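My first month with the Stustik kitchen kit

I wanted to write this review in June, but I was still waiting for the second gripper and I did not want to judge half of a product. Now I have everything, and I have used it almost every evening, so let me write down what I think.

Stustik is a small arm kit for the table. You get the arm, one head camera on a post, two grippers (one with hard fingers, one with rubber pads), a power supply and a license for Kravets, the program where you teach it. I paid 765 euros for the set, with shipping. It is not cheap for a hobby, but I compared it for a long time with the Zesto arm, and Zesto wanted 1000 for the arm only, with the camera sold separately.

Unpacking and mounting

The instructions are on paper and they are good. Mounting took me one evening. The clamp for the table edge is strong, but it was made for a thick table. Mine is thin, so I put a piece of wood under it. The cable from the camera is too short if you want to place the post behind you, and I had to buy a longer one.

What it can do

Kravets comes with ready skills, such as pick, place, push, open drawer, and wipe. I was most interested in pick and place, because my goal from the beginning was simple: the arm should put things from the table into a basket or a rack, and take them out when I ask. I began with wooden blocks, and after one week I changed to real things from my kitchen.

The counter in the program says I have recorded 3136 frames of training pictures until today. The quick start guide says that a few hundred are enough. For blocks I agree. For kitchen things it was not enough for me, and the reason is mostly the basket. I use a black wire one with two levels, and the camera sees through it from all sides. My tablecloth has a white grid on green, so there are lines behind lines, and in the beginning the program could not decide where the basket wall is and where the cloth is. 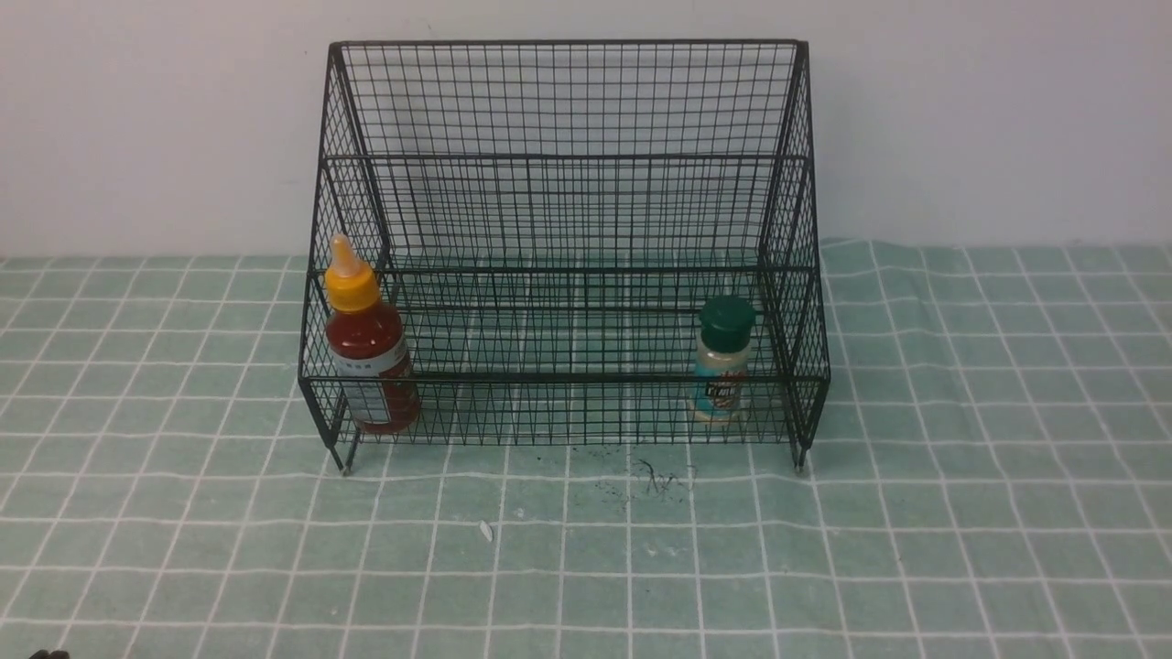

Tasks I have tried so far

1. Sauce bottle into the basket. The body is soft, so the hard fingers press it too much. With the rubber pads it goes well. It often comes to rest leaning on the side panel, and I decided to accept this as a success.

2. Spice jar into the basket. It is small and stands well, and this became the easiest task. The arm needs only a little help with the height of the front wall.

3. Taking the jar out again. Much harder. The fingers touch the wire and the arm stops for safety. You can lower the sensitivity in the settings, but please do it slowly, in small steps.

4. Wiping crumbs. The cloth moves together with the sponge and makes waves. I do not recommend it without a hard surface.

Support

I wrote to Sanix, the shop that sells the kit in my country, about the short cable. They answered the next morning and were polite, but they did not offer a replacement. The forum of Kravets was more useful to me, especially the long topic about transparent and mesh objects.

Would I buy it again? Yes, I think so, if the price stays the same. If you need an arm that works on the first day without any teaching, I would look for another one. Next I want to try the upper level of the basket, and after that maybe glasses.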